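### 3.2 Cell Configuration and Upkeep

The simulated cell, referred to below as Retmont, holds a two-armed robot in a furnished room. Each arm carries a parallel-jaw gripper, with a camera mounted behind the fingers. A further camera is fixed to the robot body. All cell parameters live in one configuration file, and the maintenance procedure covers that file, the camera mounts, and the gripper limits. Before any recording, both grippers are driven to the open stop and held there while the mount transforms are compared with their stored values.

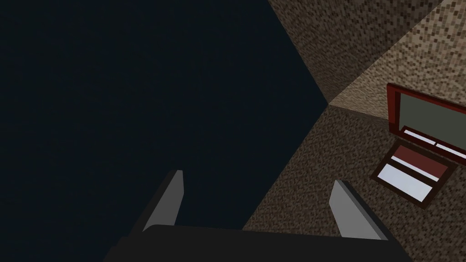
The comparison is run for 400 simulation steps. A mount passes if its transform, expressed in the palm coordinate system, does not change over that interval. In June the left mount failed repeatedly. Delić traced the fault to a duplicated joint entry, left over from an earlier merge with the Pomisari asset set. The duplicate applied a second offset to the camera each time the arm was reset, so the error grew with the number of resets and was absent from a freshly loaded cell. Removing the entry and rebuilding the arm cleared the fault.

Finger travel is checked next. The fingers are commanded open, and the contact solver is run with an object placed near the palm, with gravity disabled for that object. This separates errors in the collision meshes from errors in the grasp controller. A mesh that extends past its visible finger produces a contact force while the two shapes are still apart.
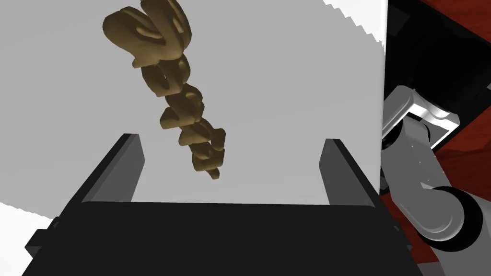
**Figure 4.** Wrist view with the gripper open and a tan, segmented object suspended above the fingers.

Contact forces are logged at every step and must stay at zero until the shapes meet. We replaced the finger meshes after 16 resets had shown a false contact on the same side. The replacement uses convex parts exported with the Soomro tool and needs no manual trimming.

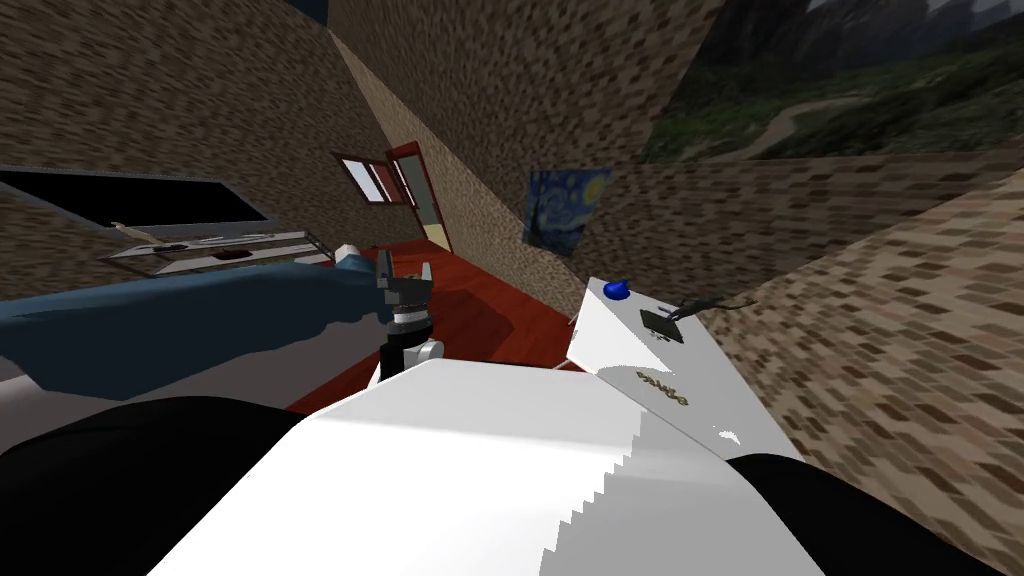

Body camera calibration is the slowest part of the procedure. The camera is strongly tilted with respect to the room, and parts of the robot itself cover much of the lower field of view. Automatic plane fitting therefore tends to lock onto the wrong surface. We instead select fixed features by hand: the red frames of the window and the doorway give usable straight edges on the back wall, and the framed print to the right of the doorway supplies another set of corners. Texture on the walls is excluded, as it stretches badly at steep angles. The solved pose is written to the configuration file, and the previous value is kept under a separate key.

After calibration, the cell is reset and the mount comparison is repeated. A cell that fails at this stage is reloaded from the last accepted Clitwood build before any parameter is edited.

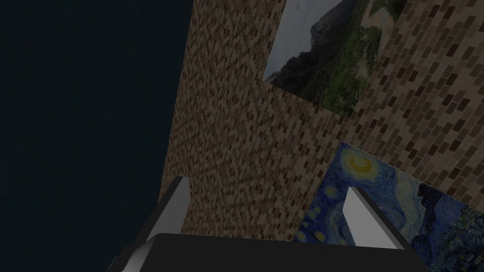
*How often must the procedure be repeated?* It is repeated after every change to the arm, gripper, or room assets, and after each update of the physics engine. Changes to object assets require only the finger travel check.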